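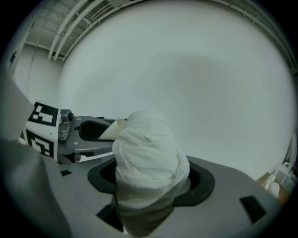 How long is a first massage appointment?

The first one takes 75 minutes, and I know that sounds like ages! The extra time is for a proper natter about your sleep, your job, old injuries and whatever's aching, before you get anywhere near the couch. After that it's an hour.

Home | Treatments | Prices | FAQ | Find me

What should I wear?

Anything comfy. You undress as far as you're happy to and I keep you covered apart from the bit I'm working on. Plenty of people keep their leggings on (I do too when I'm the client).

Will it hurt?

It shouldn't be agony. Deep work on tight shoulders can be a bit "ooh", so tell me and I'll ease off. You might feel tender the next day, rather like after a long walk.

Can I come if I'm pregnant?

I'd love to see you, but please wait until after week 19 and have a word with your midwife first. I'll prop you up on your side with lots of cushions.

Do you use nut oils?

I stopped in April. Everything is sunflower or grapeseed now, and I can do the whole session with plain unscented cream if perfume gives you a headache.

What if I need to cancel?

Just ring or text the day before. Later than that I do charge half, sorry – it's only me here and I can't usually fill the gap.

Where do I park?

There are 23 spaces behind the Dalen building, free after six. If they're full, try the side road by the chemist. I'm up one flight of stairs, and Folke Björklund downstairs does home visits if stairs are a problem for you.

Print this page | E-mail to a friend

Last updated 24/05/2019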